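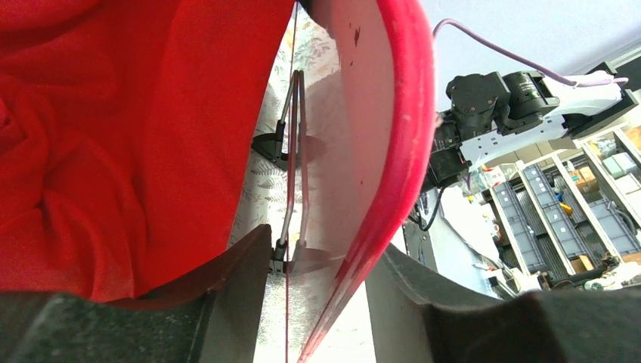 Naseri patterned tablecloth, review after one summer and one winter

Posted 02/03/2026

I bought this tablecloth last June to cover a folding table that gets used for everything from sorting laundry to wrapping parcels. It has a leaf and fern print in a pale gray-green on white. I paid $30 for it at the Wenduneo outlet in Tumelmont, and the same cloth was $6 more online.

The print is the reason I picked it. Most of the things that end up on my table are loud, red fabric and red plastic mostly, and a busy floral would have been too much next to them. The ferns are faint enough to stay in the background. If you want a strong green, look at the other colors, because in a room with weak light this one reads as gray.

It has been through the washer 21 times. I wash it on cold and hang it up. The green has faded a little along the fold lines and the hem has held, apart from one corner where I had to put in a few stitches. It did not shrink enough to matter – it still hangs over both ends of the table.

Stains are mixed. Coffee came out when I got to it the same day. Tomato sauce left a faint mark that I can still find if I look for it. The white background shows everything, so plan on washing it more often than a dark cloth.

It also slides. On a smooth tabletop, pulling a heavy tub toward you will bring the cloth along with it. I bought a pack of Uteo table clips and they fixed most of that, though they are a nuisance to take off on wash day.

Ironing is optional. I do it before company comes and skip it the rest of the time.

Four stars. I took one off for the hem and the sliding. I would buy it again at the outlet price, and I have my eye on the smaller size for the kitchen.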